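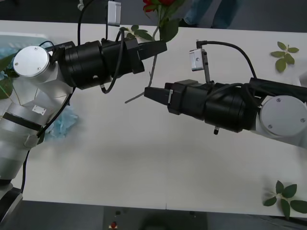 # Trinville Recipe Cards

Hello, and thanks for stopping by! This is a plain-text collection of home recipes copied from the card boxes, church cookbooks and stained envelopes of Trinville. There are 906 recipes in it right now, and the hope is to reach 1000 sometime after April, when the next batch of boxes gets typed up.

I started it for the pleasure of reading the cards (some of them are very funny, and one is mostly a complaint about a neighbor's oven), but people kept asking for copies, so it seemed kinder to put the whole thing where anybody can get at it.

## What's in the folder

- `cards/` has one text file per recipe, named after the dish
- `index.csv` lists the title, box, course and main ingredient
- `measures.md` explains the old measures, including the "Quintero cup," a local habit that comes out a bit short of a regular cup
- `herbs.md` covers the garden names people used for herbs and greens, which vary a good deal from one street to the next

The recipes come from 3 boxes. The Trukira box is the biggest, with around 600 cards, and it leans heavily toward pies, pickles and things baked in a loaf pan. The Drondemeo box is smaller and stronger on soups. The third never had a name, so it's just `box3` everywhere.

## How the cards were typed

Spelling is left the way it was written, so you will meet "tomatos" and "bisket" and should please not send corrections for those. Where a word couldn't be read, there's a `[?]` in its place. Crossed-out lines are kept between double dashes, and notes squeezed into the margins go at the bottom under `Notes:`.

Oven temperatures are the weak spot. A lot of cards only say "hot" or "quick," and I have left them that way. If you bake from one, keep an eye on the oven the first time!
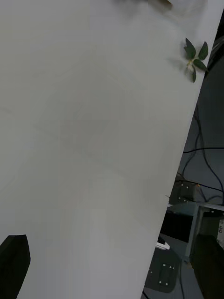 *A little green sprig, four leaves.*

## Known problems

- A few dozen pickle recipes appear twice under different titles. I've merged the ones I was sure of.
- The canning directions are old. Read them for interest, and follow a current, tested guide when you put up food.
- The `course` column has both "sweets" and "dessert" in it. One of these days I'll pick one.

## Using and adding to it

Cook from it, print it, bind it for your sister, whatever you like. If you share a big piece of it, a mention of Trinville Recipe Cards would be lovely. New recipes are welcome as plain text files, with the title on the first line and the box name (or "family card") on the second.

Last tidied Fri 3 January, mostly commas and one missing gravy.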